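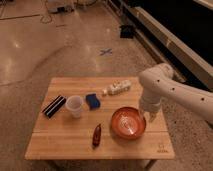
Copper-coloured bowl and white robotic arm

The Lights of Dumik Moss

I first heard about the lights from my grandmother, who would not walk the Busik road after dark for anything. Pale blobs, she said, floating low over the bog, sometimes in pairs, and if you walked towards them they backed away. I was eight and I thought it was the best thing anybody had ever told me!

So you can imagine how quickly I booked my train when I heard that the Skendent Science Hall was giving its whole upper gallery to the Dumik lights. Ghost lanterns, marsh gas, ball lightning, visitors from Venus -- every theory gets its own corner, and every one of them is treated with a straight face until you've had a chance to make up your own mind.

The heart of it is the Msimang Logbook, a fat green ledger kept at the old signal box on the edge of the moss. It holds 1,271 sightings, written up in a dozen different hands, and you can turn through copies of all of it at a long desk by the window. I lost most of an afternoon there. One entry just says "Two again. Dog barked." Another runs to nine pages and includes a poem.

What makes the logbook so wonderful is that you can do something with it. The gallery has a floor map of the moss with a lamp for each sighting, and when you press the button they come on year by year. For a long while it looks like scattered pepper. Then the Busik road is straightened, and suddenly there's a line of them, all seen from the same bend and all pointing the same way. I gasped out loud (so did the man next to me, which made me feel better).
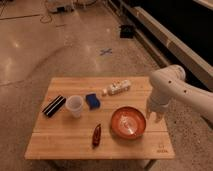 Headlamps are the gallery's strongest suspect for those later sightings. Cars coming over the far rise are 900 metres from the bend, and on a still, cold night the air above the bog can bend their beams so the light seems to hang well below the road. Mist does the rest. Think of the frosted plastic cup at the left of the table, next to the striped block, and how a torch held behind plastic like that turns into one soft glow with no edges. Put a mile of damp air in the way and you have yourself a ghost.

But the old sightings won't lie down so easily. Plenty were made before there was a car in the county, and some were seen from a spot 800 metres inside the moss with no view of any road. Marsh gas is the usual answer, and there's a lovely glass tank of peat bubbling away in one corner, but getting the stuff to light by itself is another matter. The display says so, in large print, and I loved it for that.

I took the last bus out to the bend and stood there until my feet went numb. I saw one owl. I'm going back in June.

The Dumik Lights, Skendent Science Hall, upper gallery. Family tours start at 6 on Fridays.

Comments

peatcutter: We always called them the Busik lamps, never the Dumik lights. Saw them twice as a lad, greenish, no mist either time.

Marshwren: Took my two and they wouldn't leave the floor map. Is the logbook desk open during the evening tours?

old_signals: Nine pages and a poem! My great-uncle, I'm almost certain.

Contact us | © March 2018 | Back to top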